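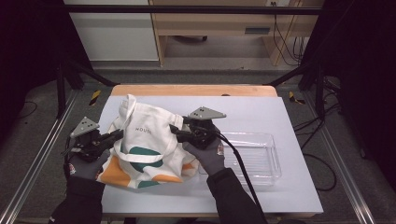 Progress report, Sodari Neighborhood Pantry and Lunch Program, for the Escobedo Fund. February 28, 2024

Second period of the grant. Short version: we are on budget, behind on the freezer, ahead on weekend bags. Weekend bags first, as you asked. We sent home 646 between October and the end of last month, against a target of 600. Printed white canvas totes with handles have replaced the paper sacks at both sites. Paper was splitting on the walk home when there were cans in it. Totes cost more up front but families bring most of them back, and the ones that don't come back are getting used for something, so fine. Wash cost is small and is under Supplies in the budget sheet.

Sites. Wanamham is running five days a week, lunch plus pantry shelf. Vollelach is running three days and will stay at three until the freezer question is settled. Attendance at Vollelach dipped over the holidays and came back in January. Wanamham never dipped. We think that's the bus change, which now stops right outside, but we haven't asked people in any organized way.

Freezer. Still not installed. The unit was delivered, the wiring at Vollelach was not up to it, and the landlord wanted a second quote before agreeing to the new circuit. Second quote is in. It came back $200 higher than the first and the landlord has agreed to pay the difference, in writing. Electrician has us on the list for next month. Until then frozen meat goes only to Wanamham and Vollelach gets canned fish, beans, eggs when we can get them. Not ideal and we have heard about it from familes.

Food mix. Your last letter asked how much of what we hand out is snack food. Less than before. We moved snacks out of the standard bag and onto a separate shelf where people pick one item. Chips, crackers, granola bars, whatever comes in. Donated snacks are all over the place by brand and size, some of it imported with labels not in English, so we now check every item for an allergen list we can read before it goes out. Anything we can't read gets held back. This slows sorting down — one extra person on intake days — but we're keeping it.

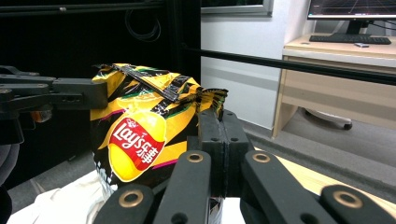 Lay's potato chips, bag labeled in English and Chinese.

Fresh produce is the weak spot. Winter supply was onions, cabbage, carrots, more cabbage. Two deliveries of greens had to be thrown out on arrival. We've asked the supplier for a credit and have not had an answer. Will chase.

Enrollment. 79 households on the regular list as of this report. Sign-up form cut to one page, which helped a lot. The old one asked for proof of income twice. We still need a Spanish version that reads properly, the current one was done in a rush and it shows.

Staffing. Site lead at Vollelach is leaving in spring. Job is posted. If we don't fill it in time the Wanamham lead will cover two of the three days and we'd drop the third for a few weeks. Would rather not.

Money. Spending matches the approved budget except Transport, which is over because of the van repair (brakes, then a tire). We would like to move funds from Printing to cover it. Printing is well under now that the forms are shorter. Please confirm if this needs a formal request or if an email is enough.

Next period: freezer in and running, Vollelach hire, Spanish form redone, decide on a second produce supplier. Receipts and the budget sheet are being sent seperately. Call the office with questions, mornings are best.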